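Fustcombe workshop, September, 4.15 pm

Small props sort, carried on from this morning. Furkitz crate is done and taped, 66 items, list is in the drawer. Andov stuff still mixed in with everything else, will need another go.

Using the old orange-edged carton for the display bits for now. One wall is torn, fine for sorting, NOT for sending out. Red mat in the bottom so the tiny things show up and dont slide – works better than the tray did. Rule for this box: toys, caps, clips, anything palm size. Soft things get their own bag.
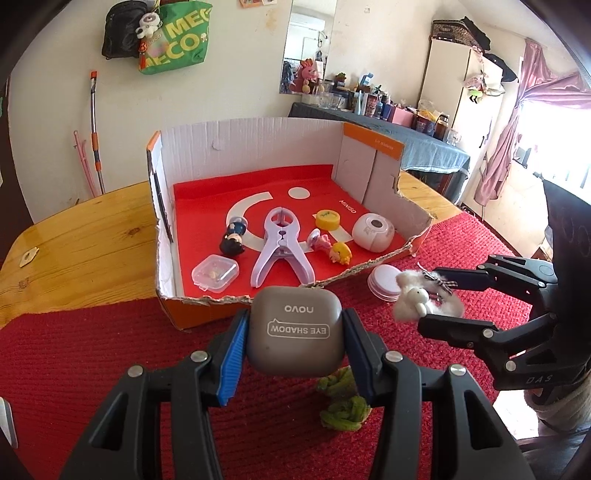 Sorting box, red mat in. Novo eye shadow and the sheep with the checked bow.

Eye shadow goes under cosmetics, not toys (I had it wrong on the first list). Sheep to soft things, same for the green knitted or crocheted piece. Lavender clamp – keep with the clips. White discs with the pink rims need a lidded tub, they roll evrywhere.

To do:
order 100 zip bags, small
new carton, same size or a bit deeper
labels – roll of 3000 is at Hoani, ask for it back
shelf 11 needs clearing before any of this goes up

Stopped 5.40. Mat stays in the box.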